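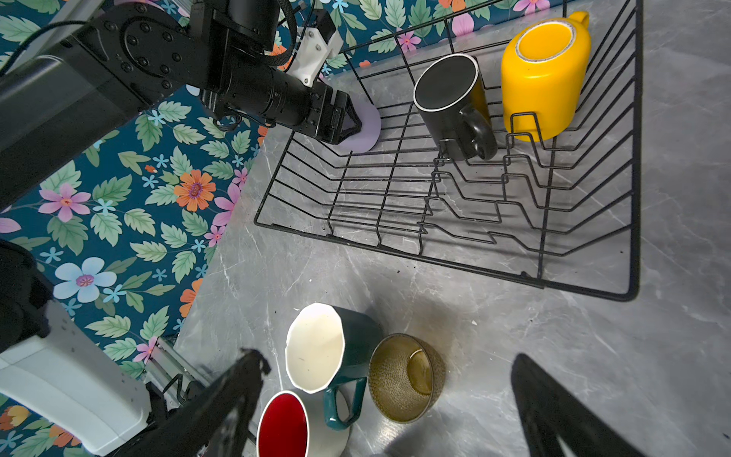 Home Stories Results Noticeboard Archive

Second Into the Water

The swim from the Nemdale boat ramp to the pontoon at Curneo is 1,960 metres, and I know this because it's painted on the toilet block in letters as tall as my nephew. My sister Bron reckons it was measured by a bloke with a rope and a hangover and could be anything. But it's on the wall, so it's 1,960, and everyone who's ever swum it rounds it up to two k at the pub.

I'd done it four times before the December I'm talking about. My best finish was 9th, and I should say there'd been a lightning delay that year and a fair few people had gone home for lunch. I still had the ribbon up over the telly.

Anyway. Six in the morning, standing on the ramp in my bathers with my arms wrapped around myself, and Bron's doing my zinc because I always miss the backs of my ears.

"Who's that?" she says.

Tall fella, down by the water. Legs like a heron. He had a pair of those Rorkitz goggles, the mirrored ones that cost more than my rego, and he was swinging his arms around so far I thought one was going to come off.

"Dunno," I said. "Pull my cap down, would you?"

Well, it didn't take long. Deb on the sign-in table told Bron and Bron told me (the sign-in table knows everything, don't bother with the newspaper). His name was Pascal Grube, he'd come up to work the season at Voß's packing shed, and he'd swum for some club overseas with its own fifty-metre pool. He'd asked Deb whether there was a warm-up lane. She'd pointed at the lake.

I went off him straight away. I'm not proud of it. The prize for the first one to the pontoon was six hundred bucks and a leg of ham, and I'd never been within cooee of winning it, so it wasn't as though he was taking anything out of my pocket. But I had it in my head that it ought to go to a local. It usually went to one of the Pruitt boys, who I can't stand either, but they were ours.

"You could beat him," said Bron.

"Bron, look at his shoulders."

"He's never swum in weed."

Which was a fair point! People come up from the city with their beautiful strokes and they're fine until the halfway buoy, and then the weed gets hold of them. It comes up off the old fence line, where the paddocks used to be before they put the dam in. It's only long and soft and it can't hurt you, but the first time it goes along your belly you scream into the water, and you've got no air left, and then you're doing breaststroke with your head up like somebody's nan.

They put us in two waves. Fast ones in yellow caps, everybody else in pink. I was in pink, obviously, and I was having a nice time down the back chatting to a woman about her knee when I looked across and there was Pascal Grube in a pink cap. He'd ticked the wrong box. He'd read "wave 2" as meaning something else, and Deb had already shut the tin and she wasn't opening it for anyone.

So he was standing right next to me.

"It is cold?" he said.

"Freezing," I said. It was lovely, it was like a bath.

"And which way is best?"

Now there's two ways to go. You can go straight for the Curneo water tower, and that takes you bang through the thick of the weed, or you can keep left, toward the big dead gum, and swing in late. It's longer but it's clean. Every one of us goes left. I looked at him with his nine-hundred-dollar head and his goggles and I said, "Straight at the tower, mate."

He thanked me. He shook my hand!

The horn went. I'd love to tell you I had an attack of conscience on the spot, but I had an attack of someone's foot in my mouth. It's a washing machine, that start. By the time I got some clear water I was a good way out and feeling all right, long strokes, breathing both sides, the sun just coming over the hill so that every second breath was blinding. I settled in behind a pair of pink caps and kept left with everyone else. And then I had a look up for the gum and I saw him, way off to the right by himself, going like a train straight for the tower.

I put my head down. I did about ten strokes. I had another look.

He'd stopped.

He was right in it. I could see the pink cap and I could see an arm come up and kind of shake itself. The rescue board was over with the yellows, because that's where the board always goes. The tinny was on the wrong side too, and Kev was in the tinny with his thermos, facing Curneo.

I've thought about this since and I wasn't brave. I'd call it sulking, really. I turned right and swam at him and I was swearing with every breath out, you could've heard it underwater. It was a fair hike. When I hit the weed I had the same scream I have every year, five goes and it still gets me.

He was treading water with his goggles up on his forehead and a great green scarf of the stuff around his neck.

"There is something here," he said. He was very calm about it but his eyes were enormous.

"It's weed."

"All of it?"

"All of it, yeah. It's just weed. Lie flat. Don't kick, just use your arms and let it slide off you."

"You said to go straight."

I had a mouthful of lake at that point and I was glad of it.

"I did say that," I said.

He looked at me for a bit. A pelican went over. Then he pulled his goggles down and lay flat like I'd told him, and I went in front, because I know where the fence posts are, and we slithered through that muck side by side like a couple of eels. I reckon it took us ten minutes to get clear. My shoulders were on fire. He could've gone past me the second we were out, and he didn't, he sat on my hip the whole way and I could hear him breathing, neat as a clock, hardly trying.

A hundred metres off the pontoon he came up alongside and said, "Now we race?"

"Oh, get stuffed," I said, and went for it.

He beat me by the length of a bus. I've never seen anything like it from that close, he sort of climbed up on top of the water and ran. We were third last and second last. Only the lady with the knee came in after us, and she got the biggest cheer of the day, and good on her.

One of the Pruitts had the ham under his arm by then. Bron threw a towel at my head and wanted to know what the hell I'd been doing out there, she'd been on the bank with the binoculars having kittens. I said I'd gone for a look at the weed.

Pascal was sitting on the edge of the pontoon picking bits out of his bathers. I went and sat down next to him, and I told him. The lot, the water temperature as well. It came out in a big rush and I didn't look at him while I said it.

"At my old club," he said, "a man put soap in my goggles."

"Did you get him back?"

"I married his sister."

I had no idea what to do with that, so I offered him half my egg sandwich, and he had the lot. Then he wanted to know what day we trained. We don't train. I said six o'clock, at the ramp, tomorrow, and bring your own towel.

He was there before me. He'd brought his wife, and she swims as well, and she's quicker than he is.

More stories
The Night We Lost the Relay Baton
Extra Time at the Nemdale Oval
Kev and the Tinny
Ham Season
A Short History of My Bad Knee

Contact us | Copyright of all stories remains with the authors | Back to top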